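Clivberg workshop records table tasks by hand for robot training

4/8/20

A small automation workshop in Clivberg has started teaching its robot arm everyday table tasks by having people carry them out first with hand-held grippers.

The workshop, Yensuk, is run by siblings Chanida and Jirayu Intarasuk. It opened its demonstration table to visitors on Wednesday and will keep recording there until the end of June.

Each gripper is held in one hand and has two padded fingers that open and close. A camera mounted on the tool faces the fingers and records what they do. The person doing the task picks things up, moves them and puts them down using only the grippers, and the recording is later used to train the arm to make the same movements.

"You could write out every step for the arm, and we did that for years," Chanida Intarasuk said. "It took us most of a week to program one pick-up, and then someone would shift the table and we'd be back at it. Now I show it the job a couple of hundred times over and Jirayu does the training overnight."

The current job is clearing and resetting a small café table. It covers cups, coasters and the odds and ends that get left behind by customers. Yensuk chose it after talking with Grullari, a lunch counter on the same street, which has offered to try the arm in its back kitchen if the results are good enough.

The workshop's target for the table job is 2000 recordings. Jirayu Intarasuk said the first 200 were done in the opening stretch and most had been kept. Recordings are thrown out when the person hesitates for too long, drops something outside the camera's view or reaches in with a bare hand to fix a mistake.

"That last one is the hardest habit to break," he said. "Something tips over and your hand goes straight for it. Then the arm has nothing to copy."
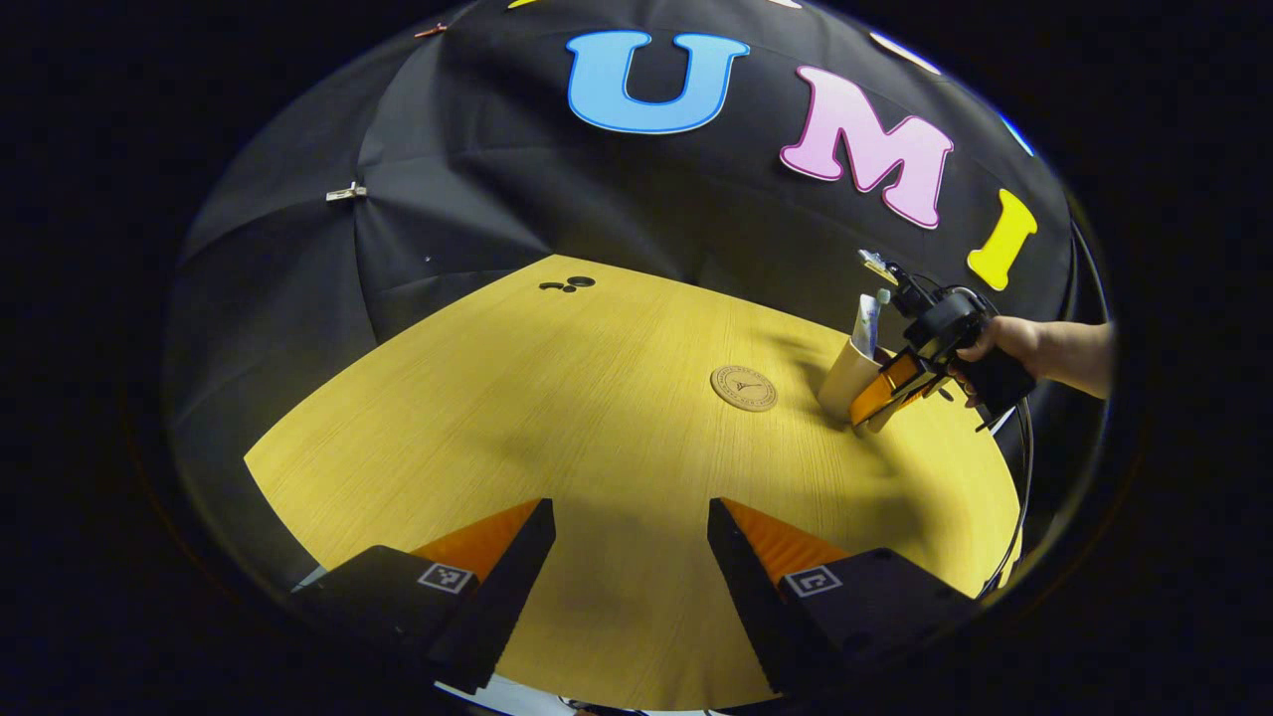

A demonstrator works a hand-held gripper at a paper cup with a white tube standing in it. A cork coaster lies nearby on the table.

Two people can work at the table together, one on each side, or one person can use a gripper in each hand. The square black-and-white markers on the fingers allow the software to work out how far open they are at any moment.

The objects are moved to new places between recordings. Jirayu Intarasuk said the arm learned poorly when everything began in the same spot, and an early batch had to be redone for that reason. The lighting is changed as well, and demonstrators are asked to stand on different sides of the table over the course of a session.

Paper cups have been the most awkward items so far. Squeezed too hard, they buckle, and squeezed too lightly, they slide out from between the pads. Chanida Intarasuk said new demonstrators usually needed a morning to get a feel for it, and that people who had worked in kitchens tended to pick it up faster than the workshop's own programmers.

Yensuk also has a remote-control set-up, in which the operator sits at a desk and steers the arm directly with a pair of handles. It is kept for tasks where the arm's own weight and reach matter, such as pulling open a stiff drawer. The workshop found it slower for table work, and it ties up the arm for as long as the session lasts.

The hand-held tools can be taken off site in a carrying case. A set went to Narovport last month, where 26 people took a turn at a community hall. Those recordings are being checked and will be added to the café table job if the quality holds up.

Sessions at the Clivberg workshop run for an hour and no experience is needed. Participants must be 16 or older and are asked to take off rings and bulky watches and to roll up loose sleeves. Their faces are not recorded on purpose, and anyone who would like a recording deleted can ask at the front desk before leaving.

A first trial of the arm at Grullari is planned for after the recordings are finished. It will start with empty cups only and will take place outside opening hours.

Contact the newsroom | Copyright Clivberg local news. All rights reserved. | Back to top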